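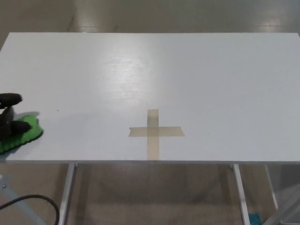

Health Systems Projects > Reports > Fall Term > Procedure Log Confirmation

Delays in supervisor confirmation of resident procedure logs at Flornbridge

Final report, Group 6
Submitted 6 December 2020

1. Background

Residents at Flornbridge record clinical procedures in an electronic logbook called Nallevus. Each entry holds the procedure type, the date it was performed, the site, the resident's role (observed, assisted, performed under supervision, performed independently) and the name of a supervising physician. The entry counts toward the resident's training record only after the supervisor has opened it and confirmed it. Until then it is shown in the resident's account as pending.

The program office had received repeated complaints that entries stayed pending for weeks. Residents reported sending reminders by email, by text message and in person. Supervisors reported that they did not know entries were waiting, or that they received so many notices that they had stopped opening them. The office asked for a description of the problem before making any change to the system or to the written policy.

The work was limited to confirmation. Whether the entries were accurate, and whether the minimum procedure numbers set by the program are appropriate, were outside the scope.

2. Questions

The project set out to answer the following:

a) What share of entries is confirmed within the 14 days named in the program policy?
b) Does the share differ by site, procedure type or resident role?
c) What happens to entries that pass the 14-day mark?
d) Which steps in the confirmation process cause the most delay?

3. Data

The office supplied an export from Nallevus covering all entries made by 40 residents between the start of the training year and the end of April. The export contained 2207 entries after duplicates were removed. Duplicates were defined as entries with the same resident, procedure type, date, site and supervisor. Where a resident had performed the same procedure twice on one day with one supervisor, this rule would have removed a valid entry. The export carries no patient identifier, so such cases could not be separated out. We accepted the loss.

Resident and supervisor names were replaced with codes by the office before the file was released to us. The key stayed with the office. The project was reviewed under the department's process for quality improvement work and was classed as not requiring full ethics review.

Three sites appear in the file. The main hospital accounts for most entries. The Tang clinic is an outpatient site where residents rotate for four weeks at a time. The Marneo unit is a short-stay surgical unit with its own supervising staff, several of whom do not hold main hospital email accounts.

4. Method

Time to confirmation was calculated as the number of calendar days between the entry timestamp and the confirmation timestamp. Weekends were not excluded, as the policy is written in calendar days. The date of the procedure itself was not used for the main measure. Residents sometimes enter procedures long after performing them, and this delay belongs to the resident and not to the supervisor. It was examined separately (section 5.4).

Entries were grouped as on time (confirmed by day 14), late (confirmed after day 14) or open (not confirmed when the export was made). Entries created in the last two weeks of the period were checked against a second export taken later, so that each entry had a full 14 days in which to be confirmed.

Comparisons between groups used simple proportions. We did not fit a regression model. Entries are clustered both by resident and by supervisor, and the two groupings cross each other, which would have called for methods beyond what we could carry out and check in one term. Differences reported below should be read as descriptive.

To address question (d) we drew a process map. A first version was made from the written policy and the Nallevus user guide. It was then corrected in two walk-through sessions, one with residents and one with supervising physicians. Participants were asked to log in to a training account and complete each step while a group member noted the time and any departure from the map.

5. Results

5.1 Overall

Of the 2207 entries, 712 were not confirmed by day 14. Of these, 404 were confirmed later and the remainder were still open at export. Put as a share of all entries, just under one third missed the policy limit.

Confirmation times were strongly skewed. Most on-time entries were confirmed within the first three days. Few were confirmed in the second week. A small rise was visible shortly before the end of each rotation, when residents meet with their supervisors and pending entries are often cleared together.

5.2 By site

The Marneo unit had the lowest on-time share and the Tang clinic the highest. The main hospital fell between them and, because of its size, was close to the overall figure.

The result for the Marneo unit was traced in part to notification. Nallevus sends a notice to the address stored in the supervisor's profile. For supervisors without a main hospital account, the profile had been filled with a placeholder address when the accounts were set up. Notices to that address were not delivered and no error was returned to the resident. The office was told of this during the project and began correcting the profiles before our report was complete. No data after the correction were available to us.

At the Tang clinic, supervisors confirm entries at the close of the afternoon session with the resident present. This is local custom and does not appear in the written policy.

5.3 By procedure type and role

Procedure type made little difference once site was taken into account. Lumbar puncture and central line entries were confirmed slightly faster than joint injections, but the counts for joint injections were small.

Role made a clearer difference. Entries marked as observed were the most likely to remain open. In the walk-through session supervisors said that they gave these entries low priority, and two were unsure whether observed procedures needed confirmation at all. The policy states that they do. The on-screen text in Nallevus does not mention it.

5.4 Delay before entry

Residents entered most procedures within a week. A minority of entries were made more than a month after the procedure. These were less likely to be confirmed on time than entries made promptly. Supervisors stated that they would not confirm a procedure they could not recall, and that the form gave them too little detail to prompt their memory. The free-text field is optional and was blank in most of the late entries.

5.5 Process map

The corrected map contains nine steps, of which four are carried out by the supervisor: open the notice, log in, find the entry, confirm. The log-in step took the longest in the walk-through. The link in the notice leads to the Nallevus start page and does not lead to the entry. After logging in, the supervisor must open a menu labeled Tasks, choose Assessments, and then filter by resident. Pending procedures are listed below pending evaluations, and on a small screen they are not visible without scrolling.

Entries can be confirmed only one at a time. The user guide describes a batch function, but it was not enabled for this program.

The weekly reminder is sent as one message per entry. A supervisor with ten pending entries receives ten messages with the same subject line.

6. Discussion

The delay appears to come from several separate causes. The placeholder addresses account for part of the difference between sites and can be fixed without any change in behavior. The link, the menu position and the single-entry limit affect all sites. The handling of observed procedures is a matter of wording.

The practice at the Tang clinic deserves a closer look, but it may not transfer. The clinic has a fixed end to its sessions, and resident and supervisor are in the same room at that point. On the inpatient services at the main hospital the supervisor often leaves before the resident does, and supervision may change during the day.

We considered whether residents should be allowed to name an alternate supervisor after 14 days. Residents favored this. Supervisors objected that the alternate would be confirming work that he or she had not seen. We agree with the objection and have not included the change in the recommendations.

7. Limitations

The data come from one program and one part of a training year. The duplicate rule probably removed some valid entries. The walk-through sessions used training accounts with few pending items, so the time needed to find an entry was likely shorter than in daily use. Participants chose to attend, and supervisors who rarely use Nallevus may be underrepresented. The export does not show whether a notice was opened, so non-delivery and non-response could be separated only for the placeholder addresses.

8. Recommendations

8.1 Complete the correction of supervisor profiles at the Marneo unit and check for placeholder addresses at the other two sites.

8.2 Ask the vendor to enable batch confirmation, limited to entries from a single resident.

8.3 Replace the per-entry reminder with one weekly message listing all pending entries, with a direct link to each.

8.4 Add one line to the confirmation screen stating that observed procedures require confirmation.

8.5 Make the free-text field required for entries made more than seven days after the procedure.

8.6 Repeat the export after one full rotation cycle and report the on-time share by site. The same definitions and the same duplicate rule should be used.

Items 8.1 and 8.4 can be done by the program office. Items 8.2, 8.3 and 8.5 depend on the vendor, and no cost estimate had been received at the time of writing.

Appendix A. Definitions used in the analysis

Entry: one saved procedure record with a supervisor assigned. Drafts were excluded.
Pending: saved and assigned, not yet confirmed or returned.
Returned: sent back to the resident for correction. Returned entries were counted from the date of resubmission.
On time: confirmed on or before day 14, with the day of entry counted as day zero.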